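Betholm Hall Users' Meeting — Minutes
April 20, 2019

Minutes of the last meeting were agreed with one correction: the boiler service cost 1,554, as invoiced.

1. Snack parcels. Supplies from Vermeulen will be sorted in the back room. Small wrapped items go on the green surface, larger packets further back by the cardboard box. Agreed.

2. Bresham outing. Moved to August. Two coaches needed — the Wendov firm to be asked for a price.

3. Work table. It was felt that cables and boxes are taking up room needed for packing. Users to clear their own things after each session. 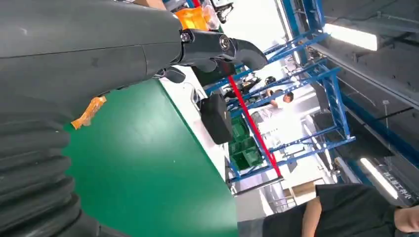

Item 3: the work table, with a packet on the green surface and a black box on the white top.

4. Any other business. Spare keys to be labelled. Next meeting to be fixed by email.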